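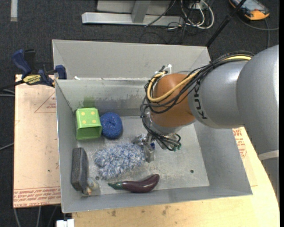
The KUKA arm over the picking bin at Druruvero, with the gripper beside the shaggy item.

We visited the Druruvero lab on September 8, 2022, as a group of 16. Ekua Akpalu met us at the door and took us straight to the bin station, where operators teach the arm to pick by driving it from a desk across the room.

Objects that day included a toy eggplant, a blue scrubbing sponge and something green and square with yellow dots. The metal bin is clamped at the edge so it stays put if the gripper bumps it.

Senthil D'Souza ran the controls. He works from a hand controller and a screen, and each pick is saved as one demonstration. A normal shift gives over 180 of them. He drives slowly on purpose - jerky moves get thrown out later.

Three of us had a turn. Yaryna Yurchenko got the sponge on her second try. I went for the eggplant and kept closing the fingers too early. Judging depth from the screen is the hard part, and Senthil said new operators need 20 hours or so before their picks are kept.

Ekow Quansah then showed us the training software, Itora, but we were short on time. Lunch was in the break room upstairs. The next visit is planned for February, and Zuweira Mahama has the sign-up list.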